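Lilow publishes first results from its hotel room trial: folding is possible, making the bed is still difficult

24/10/2019

Lilow, a company which studies work methods for hotels and serviced apartments, has today published the first part of its study on whether machines can take over household chores in guest rooms. The short answer is that they can do a few of them, slowly, and that the housekeeping staff remain needed for nearly everything a guest would notice.

The trial takes place in furnished bedrooms at the Grorel, a hotel with 105 rooms. The rooms were left as guests know them, with carpet, curtains, heavy furniture and full bedding. Earlier tests by the company were made on a bench in a workshop, where the light was always the same and each cloth was placed in the same spot. Those tests gave good figures, but hotel managers told Lilow that the figures did not help them to make a decision.

"A bench does not have pillows on it," said Birthe Dalsgaard, who is head of the study. "We wanted to know what happens when the machine must work over a soft bed, with a lamp and a telephone close by, and with the daylight coming from one side. This is the ordinary situation for a room attendant, and she does not think about it any more." 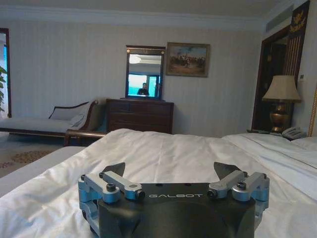 An open gripper over the white duvet in one of the trial bedrooms at the Grorel.

In the first part of the study, 1726 attempts were recorded across 9 different chores. The chores include folding small cloths and towels, laying a towel flat on the bed, picking up items from the floor, straightening a pillow, pulling a duvet level and wiping a night table. Every attempt was judged by two members of the hotel's housekeeping team, who used the same standard they use when they inspect a room before arrival.

Folding gave the most encouraging results. When a cloth was of even thickness and lay flat at the beginning, the result was often accepted by the inspectors without correction. Dark cloth on a light background was the easiest combination. White towels on white bedding were much harder, as the edge of the towel was difficult to find, and in many cases the machine took hold of the duvet together with the towel.

The duvet itself was the weakest point. A person who makes a bed uses the whole body, lifts the duvet, lets the air in under it and allows it to fall into place. Two arms at the foot of a double bed can't do this in the same way. They pull at one place, and a crease appears in another. None of the methods tried so far has produced a bed which the inspectors would approve for a paying guest.

Speed is the second limit. An experienced attendant folds a hand towel in a few seconds and is already looking at the next task. The machine needs considerably longer for the same towel, and it must often stop and begin again if a corner slips. Lilow has decided not to publish an average time at this stage, because the differences between the chores are too large for one number to be fair.
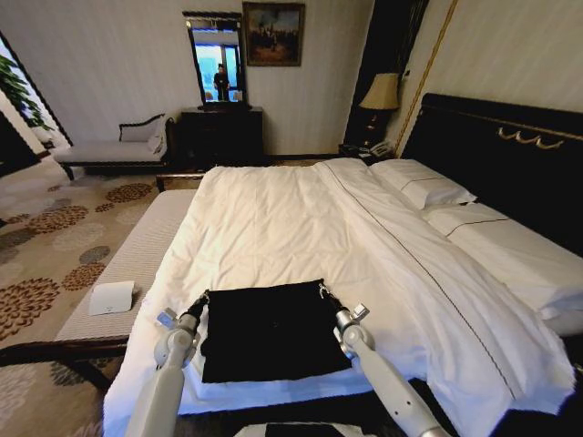
The company also looked at how the work was divided between the two arms. For flat textiles, it was helpful to hold both sides at the same time and keep a light tension in the cloth before folding. With only one arm, the free side tended to turn under itself, and the fold became crooked. This is well known to anybody who has folded a sheet alone at home, but it had not been measured before under the conditions of the Grorel rooms.

Laundry supplier Oddsson has provided 500 textiles for the trial, in several weights and colours, some new and some with a long life of washing behind them. The older pieces behaved differently from the new ones. They were softer and their corners were no longer square, so a fold that looked correct at one end was uneven at the other. Oddsson will use the observations in its own sorting work, where machines already handle a part of the volume.

Ms. Dalsgaard asked that the results be read with patience. "I am asked every week if hotels can soon clean their rooms without people. My answer is no, and I don't see it coming in the next years. But if a machine can fold towels in the linen room during the night, the attendants have more time for the rooms, and their shoulders get some rest. I think that is worth the work."

The second part of the study begins in December. It will move some of the folding chores from the bedroom to the linen room and compare the two places directly. Drurker, which prepares staff training for the hotel sector, will interview attendants about which chores they would gladly give away and which they would prefer to keep. Early conversations suggest that the two lists are not the ones managers expect.

The report on the first part, with the results for each chore and the inspection standard, is available from Lilow on request. Hotels that would like to offer a room for later trials may contact the company through its press office.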